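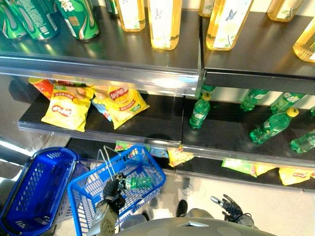 **Visit to the Troncoso Beverage Distribution Center, Herngate**

Members of the Itar Retail Studies Program visited the Troncoso distribution center in May. The group was received at the main gate by Dardo Riquelme, site manager, and was issued visitor badges and safety shoes before entering the loading area.

The center supplies 427 stores, most of them small groceries with limited storage of their own. Mr. Riquelme explained that orders close at 4 p.m. and are assembled overnight. Bottled tea and canned soft drinks make up the larger part of summer volume, and the floor plan is changed each spring to bring these goods closer to the docks.

The group then observed the receiving of a pallet shipment from Nukeck. Staff checked date codes against the delivery note and set aside 2 cases with torn wrapping. Damaged cases are credited to the store account and do not return to stock. Questions were raised about the deposit system for returned containers, which the center handles in a separate building that was closed for repairs.

Santino Daza, who oversees store relations, gave a short talk on shelf planning. Stores ordering fewer than 100 cases a month receive a simplified plan with one page per shelf. He noted that compliance varies widely and that shop owners often know their customers better than the plan does.

The visit ended at 3:30 p.m. Copies of the ordering guide are available from the program office.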